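Dondberg route notes - README

Hello, and thanks for downloading this. Dondberg is a turn-based RPG that I've been playing, on and off, for longer than I'd like to admit, and this folder holds my notes on it. Battle logs, a map of every route I've walked, and a long list of what the enemies do when you hit them with the wrong element. I started it as a text file for myself and then Cor Mertens asked if he could have a copy, and once two people were using it I had to start naming the columns properly.

Last tidied up on 16th January.

What's in the folder

battles.csv - one line per fight. There are 1855 of them at the moment. Each line has the place, the enemy group, my party, the level of the lead character, how many turns it took and whether I won, lost or ran away. I run away a lot in the second chapter, you'll see.

routes.csv - the paths between save points, with the number of encounters I hit on each one. If a path has a shortcut that opens later, it gets two lines, with "a" and "b" after the route name.

bestiary.txt - plain writing, in the order I met things. No spoilers for the last area, those are in a separate file called bestiary_late.txt so you don't trip over them.

shops.csv - prices in every town, before and after the harbour festival. Drandska has two shops with the same name on opposite sides of the bridge and they don't charge the same. I've called them Drandska north and Drandska south.

old - earlier versions of everything. You can delete it. I can't bring myself to.

How the battles were logged

By hand, mostly while sitting on the sofa with a laptop on one knee, which explains some of the spelling in the notes column. I write the line once the reward screen comes up and before I move on. If I forgot and had already walked into the next fight, I left the first one out altogether, so please don't use the file to work out how often fights happen on a given path. Use routes.csv for that - I did those walks separately and paid attention.

The turn count is the number of times my side acted as a group, and it doesn't include the free turn you get from an ambush. Cor counts it the other way. His fights are the 970 lines marked CM in the last column, and I've already taken his ambush turn off so the two sets match. If you have an older copy where the CM lines look a turn too long, that's the reason, and you should get the new one.

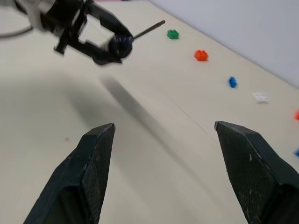

Gripper fingers, open over a pale tabletop.

Difficulty is Normal for all of mine. Cor played on Hard from the third chapter onwards and he's very smug about it. The "diff" column says N or H, and enemy health differs between the two, so don't average across them! I did exactly that in April and ended up telling several people that the marsh toads were broken. They're fine. They're just toads.

A bit about the columns

place - the name shown on the save screen. A few rooms share a name, so I've added a word of my own in brackets, like "Cistern (wet one)" and "Cistern (other)".

group - enemies from left to right as they line up at the start. If reinforcements come in, they go after a plus sign.

party - initials only. N is Nolitz, the lamplighter, who joins early and is in nearly all my fights because I like her counterattack. V is Van Acker, the old ferry captain. He leaves for a while in chapter three, so there's a long stretch with no V in it and you haven't lost any data.

lead - level of whoever is in the front slot. I wish I'd written down everybody's level. I didn't, and I'm not going back.

turns - see above.

result - W, L or R.

notes - anything goes. Sometimes it's useful ("shield drops if you poison it first") and sometimes it's what I was having for tea.

Things I know are wrong

The ice cave boss has 12 attempts listed and there were more than that. I stopped writing them down out of temper and only picked it up again when I'd gone off and bought better boots.

Prices in Drandska south after the festival are from a save where I'd already done the baker's errand, which knocks a bit off food. I think it's only food. If you've got a save without the errand done and can check the rope and lantern oil for me, I'd be very grateful.

The route from the mill to the upper lock has no encounters in my file. There are definitely encounters on it. I had the quiet bell equipped and didn't notice until much later, and I haven't walked it again yet.

Some accented letters in bestiary.txt may come out as question marks if you open it in an old spreadsheet program. Open it in a text editor and they should be all right.

Is Van Acker any good?

I get asked this more than anything else, so I may as well put it in here. On paper he's slow and his lance misses far too often. But his Hold Fast skill lets you push a whole enemy row back a turn, and in the canal fights that's worth more than any spell I've found. Try filtering battles.csv to the canal and comparing the lines with V against the lines without. My longest canal fight with him in the party is 18 turns, and I've had much worse without him. It's hardly a fair test, I know, as I'd also got better at the game by the time I took him seriously.

Cor would like it noted that he disagrees and thinks you should bench the old man and run two casters. His lines are in the file too, make up your own mind.

Using the notes

Do what you like with them. If you put them in a guide or a video, a mention would be lovely, and please mention Cor as well if you've used his lines. The game's own text, names and art belong to the people who made it, and I haven't included any dialogue beyond the odd two-word quote in the bestiary.

If you'd like to add your own fights, keep the columns in the same order, put your initials in the last one and send me the file as a csv. Don't sort it first. I use the order to work out which chapter a fight belongs to, and a sorted file takes me a whole evening to put back.

Still to do

The last area, properly. The fishing prices. The optional tower, if I can find somebody patient enough to explain the third floor to me. And the mill route, without the bell on this time.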